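Working alongside the arms: your questions answered
Zorno returns and repairs, Brurnurberg site
Last updated April 18, 2022

I've worked on the sorting benches at Brurnurberg for longer than I care to admit, and since I was the loudest moaner when the arms were announced, I've ended up as the person everyone asks about them. So I've written down what I keep getting asked in the canteen, mostly by people moving over from the warehouse side. If you've got a question that isn't in this list, come and find me at the benches or stick a note on the board.

What do the arms do all day?

Small soft stuff, mainly. Things that come back in a returns bag and need picking up, turning over and putting in the right tray. We used to do every one of those by hand and it was murder on the wrists by the end of a shift. There are 30 benches on our floor and the arms are on a handful of them so far. The rest are still us, a stool and a radio.

Are they any good at it?

Depends what you give them! Boxes and anything stiff, lovely, off they go. Floppy things are another matter. Fabric never lands the same way twice, and a strap or a loose thread can end up anywhere. You and I would pick it up without thinking. The arms have to find an edge first, and some days I've drunk half a cup of tea before they've settled on one. 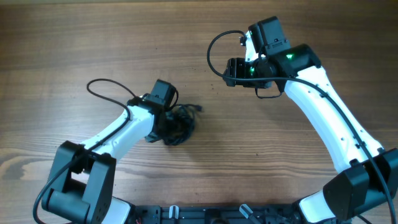

One of the two-arm benches, left gripper down at a crumpled black item, right gripper empty.

Why two arms and not one?

I asked the same thing. The idea is that one can hold while the other pulls or straightens, same as your own two hands. They don't always both have something to do, so don't report a fault just because one of them is hanging about over the bench. I did that in my first week and I still get reminded of it.

Has anybody lost their job?

No, and I know that's the one you really wanted to ask. We were 71 on this floor when the arms came in last November and we're 71 now. What has changed is who does what. A few people went over to repairs, which they'd been after for ages, and a few of us split our time between sorting and minding the arm benches. I can't promise you what happens in five years and I'd be wary of anyone who does. If you want it from somebody with more authority than me, ask at the floor meeting. I do, every time.

What does minding a bench involve?

You bring the work, you watch, you step in when something's snagged and you take away what's finished. You also fill in the Tematell log, a sheet on the tablet where you note what went wrong and on what sort of item. It's a bit of a faff to begin with, I won't lie, but you get quick. On my best shift I had 278 items through one bench. On my worst it was 233, and I blame tights for most of the difference.

Do I need to know about computers?

Not beyond what you'd need for your phone. The Kusuma course is two mornings, with a decent lunch on the second. You learn how to stop a bench, how to start it again, and who to ring. Anything with a spanner in it goes to the technicians, and that includes the cables, however tempting it is to give one a tug.

Is it safe to reach in?

Stop the bench first. Every time, even if you only want to grab one sock and the arms look as though they're doing nothing. Sleeves rolled up, lanyards off, long hair tied back. You'd be surprised how quickly you stop noticing the things are there, and I think that's when people get careless (me included, I had a telling-off in January).

Isn't it boring, watching a machine?

Sometimes, yes. Sorting by hand was boring too, mind, but you could have a natter while you did it, and I do miss that. We asked for the arm benches to be put in facing pairs so you've got someone to talk to, and the last lot were done that way. Swapping every two hours helps as well. Don't let anyone leave you on one all day. It's in the rota rules, and you can point to it.

Can I say no?

You can. Put it on your shift form and you'll stay on the hand benches. Plenty have, and it hasn't been held against them as far as I've seen. If you're in two minds, ask to shadow for a morning before you decide. I'm usually on earlies and glad of the company!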